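Marnham Cell Maintenance Meeting
Minutes, October
Meeting opened 9.30 am, Monday. Minutes of the previous meeting accepted without change.

1. Service interval
The Wiltent arm passed 4,000 hours during the month. Joint grease changed and brake test completed. No faults logged. The Caldeira service sheet still gives the old interval of 1,000 hours for the cable check. Sheet to be corrected before the next shutdown. 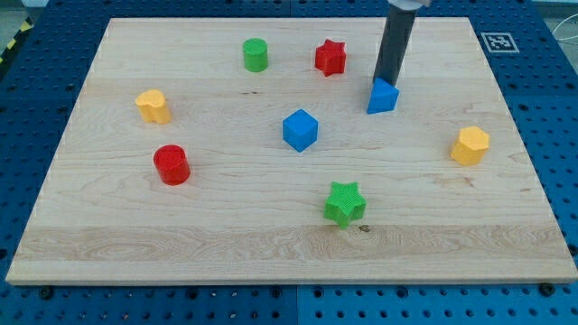
2. Work surface and tool centre
The work height was re-taught after the maple board was refitted. Fasteners to be checked for tightness every 50 hours and the result initialled on the sheet. Tool centre calibration is to be repeated whenever the finger is changed. Touch checks will use the blue triangular prism as well as the flat-topped cylinders, as a sloped face shows up sideways error sooner. Marker tile on the table to be cleaned with a dry cloth only.

3. Spares
Dedel quoted $499 for a replacement finger. Approved. Old finger to be labelled and kept in the grey cabinet.

4. Other business
Emergency stop test moved to the start of shift.

Meeting closed 10.10 am.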